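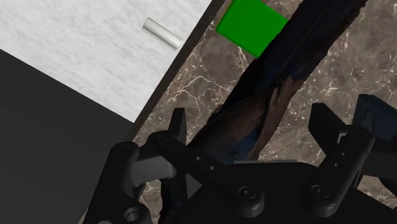

Unit 3: Tabletops and Their Edges

Interior Finishes, evening course
Instructor: Horacio Painemal
Handout updated 11 Jul 2026

Read this before the studio session. The worksheet at the end is due with your sample board.

What a top has to do

A tabletop gets leaned on, written on, wiped and bumped by chairs. It is also the largest flat surface most people see in a room after the floor and walls. When a client says a room feels cold or busy, look at the top first. Clients usually talk about color, but sheen and pattern size cause as many complaints.

Start every job by writing down how the table will be used. A dining table in a home with small children and a meeting table in a law office may be the same size and shape and still need different tops. Write the use in one sentence at the head of your notes. "Family meals, homework, some sewing" is enough.

Stone and stone looks

Marble is the stone most clients ask for by name. It is soft compared with granite, and acid will mark it. Lemon juice, vinegar and wine leave dull spots called etches. An etch is damage to the polish, so a stain remover won't lift it. A honed (matte) finish hides etching better than a polished one. Sealer slows down staining and does nothing for etching. Students mix these two up on the quiz every term.

Granite resists scratches and most kitchen acids. The patterns are grainier and some clients find them dated.

Marble-look surfaces come in several forms: printed laminate, porcelain slab, engineered quartz. They vary a great deal in price and in how they handle heat. Ask for a sample big enough to show the pattern repeat. With printed products, lay two pieces side by side and look for the same vein twice.

Pale speckled patterns hide crumbs and dust. They also make small white objects hard to find, which matters in a sewing room or a workshop and hardly at all in a hallway.

Wood

Solid wood moves across the grain as the air gets damper or drier. Fasten a solid top with slotted brackets or buttons so it can move. A top screwed down tight will split or cup sooner or later.

Veneer on a stable core moves very little. Check how thick the face is before you promise a client that it can be sanded.

Dark wood shows dust, lint and fine scratches, most of all near a window. A satin finish helps. If the client wants a dark gloss top, show them a sample under a desk lamp held low to one side.
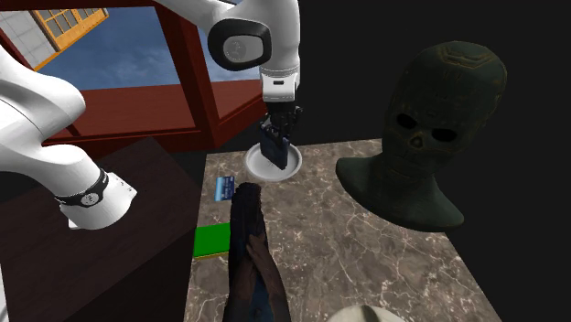 Fig. 2. Dark wooden surface, with a white robot arm above it (computer rendering).

Common finishes for wood tops:

Oil: easy to repair, needs to be renewed, weak against water rings.
Shellac: warm color, damaged by alcohol and heat.
Lacquer: dries fast, best sprayed.
Polyurethane: tough, hard to patch without the patch showing.
Hardwax oil: somewhere between oil and polyurethane for wear, and simple to touch up.

Edges

The edge takes most of the knocks. It is also where a cheap job gives itself away.

Self edge. The same sheet material as the face is wrapped or glued along the side. With laminate you will often see a thin dark line at the corner where the layers meet.

Contrast edge. A strip in another color borders the top. Dark brown against a white or marble-look surface is a common pairing. It gives the top a clear outline, useful where a pale table stands over a patterned floor. Match the strip to something else in the room, such as the door frames or the chair legs.

Eased or rounded edge. The sharp corner is taken off. Use it wherever people rest their forearms.

Bevel. Makes a thick top look thinner. Avoid it on soft stone.

Reading the top against the floor

Never approve a top sample held up against a wall. Put it at table height and look down past the edge to the floor. Two strong patterns close together compete, and the edge strip is all that separates them. If the floor is patterned, pick a quieter top or a wider edge.

Do this in daylight and again with the room lights on.

Case notes: the Jenau table

We will use this job in class. The client wanted a marble-look top with a dark edge for a reading room. The shop, Zapata, quoted $785 for the top and edge, delivery not included. Lead time was 12 weeks. The first sample, from the Skatine line, was turned down for being too glossy under the ceiling lights. The Duvum sample had a flatter sheen and was approved in May.

Come ready to say whether you would have kept the dark edge. The chairs were light oak.

Worksheet

Pick a table you use every day. Write down:

The face material, and how you can tell
The edge type
Any wear, and where on the top it is
The floor under it, pattern and color
One change you would make, with a reason

Bring 3 samples for your board, at least one of them wood. Label the backs in pencil.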